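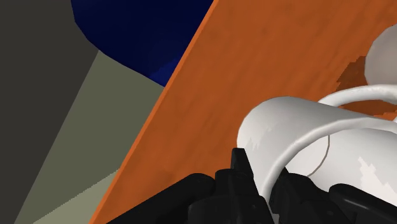 Section 4 covers setting up a giving batch in Senesska for the first time – funds, envelope numbers, entry, closing out. Do section 3 first if you haven't imported your member list yet. You need a login with the Finance role, the signed tally sheet, and the envelopes sorted by number. Clear some table space. A big white mug like the one on the tabletop there is fine to have around but keep it well away from the checks, the bank will bounce a stained one and then you're calling the donor. Allow an evening for the first batch. After that it goes quick.

4.1 Before you start

Updated November 8, 2015 for the new entry screen. If yours still has the green tabs across the top you are on the old version, see Appendix B and come back.

Check these:

Church name and mailing address under Settings > Organization. This prints on every statement.
Tax ID. No dashes.
Fiscal year start. Default is January. Presercombe templates come set to February, change it if that's not you.
Time-out is set to 15 minutes. Leave it.

Note: Fund names print on the donor's statement exactly as typed. "Bldg fnd 2 OLD" will go out in the mail like that. It has happened.

4.2 Creating funds

1. Go to Giving > Funds > Add.
2. Type the fund name. General Offering first, always.
3. Pick Deductible or Non-deductible. Fish fry tickets, camp T-shirts, book table sales etc. are Non-deductible.
4. Add the account number from your ledger. Hetham users can skip this, it maps on its own once the link in section 7 is done.
5. Save. Repeat for Missions, Building, Benevolence, whatever you have.
6. Drag the funds into the order they appear on your envelope. Entry is much faster this way.

CAUTION: Do not delete a fund that has gifts posted to it. Use Retire. Delete moves the gifts to Unassigned and you will have to move them back one at a time.

Up to 43 active funds are allowed. If you are getting close to that, some of them should probably be retired. Memorial gifts go in one Memorial fund with the name in the memo line, don't make a new fund for each family.

4.3 Assigning envelope numbers

1. Giving > Envelopes > Assign.
2. Choose Start Number. Most churches just carry on from last year's box.
3. Choose By Household or By Person. Household is usual. Teens with their own envelopes have to be done by hand afterward, see step 6.
4. Click Preview. Read down it. Look for duplicates, people who have moved, the deceased.
5. Click Assign. Wait for the green bar to finish, dont click twice.
6. For single changes, open the person's record, Giving tab, type the number over the old one.

Number 2000 and higher is held for visitors and loose cash. Don't assign those to members.

Note: Envelope numbers stay with the household if they change services. They do not carry over if the household transfers to another congregation in the same Senesska account. Assign again there.
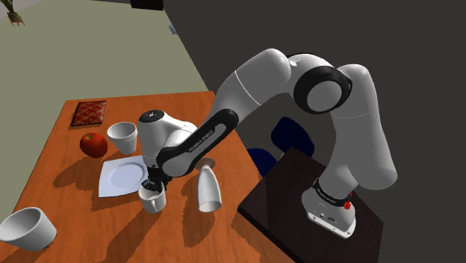
Fig. 4-2. Franka Emika arm, base on the dark side table.

4.4 Entering a batch

Two people in the room for this, from different households. Most insurers want it and so do most denominations. The software will ask for both sets of initials and won't open a batch on one.

1. Giving > Batches > New.
2. Date of batch = date of the service, not the date you are typing.
3. Enter the control total off the tally sheet. Cash and checks separate.
4. Enter both initials.
5. Type the first envelope number, Tab, fund, Tab, amount, Tab, check number. Enter. Next line opens.
6. Cash envelope: leave check number blank.
7. One check split between funds: press F6 and add lines until Remaining shows zero.
8. Loose plate cash goes in as one line to Visitor/Loose.

Unknown number? The line turns yellow. You can keep going and fix yellow lines at the end. Red lines have to be fixed now.

Entry slots max out at 195 lines per batch. For Easter and Christmas open a second batch with the same date and split the control total between them.

CAUTION: Designated gifts. If the donor wrote a fund on the memo line, enter it to that fund, even if the envelope is marked someting else. If the two really disagree, park the gift in Hold and call the donor before you post.

4.5 Closing and posting

1. Compare Entered to Control at the bottom of the screen. Difference must be 0.00.
2. If off, sort by amount and look for a swapped pair of digits first. Then a skipped envelope. Then recount the cash.
3. Print the batch report. Both people sign it.
4. Staple to the tally sheet and the deposit slip copy.
5. Click Post.

Posted batches can't be edited. Corrections are made with an adjusting entry (section 5.3) – the original stays visible for the auditor.

If you use the Buckley deposit form, pick it under Print > Layout before step 3. Landscape. Margins on narrow or the last column drops off.

4.6 If something goes wrong

Screen froze during entry: close the browser, log back in, Batches > Open. Lines are saved each time you press Enter. Check the last one.

Batch missing from the list: filter is probably on My Batches. Change to All.

"Role not permitted": you are logged in as Office, not Finance. Log out all the way, closing the tab is not enough.

Donor shows twice: do NOT merge while a batch is open. Post first, then People > Merge.

Statements are in section 6.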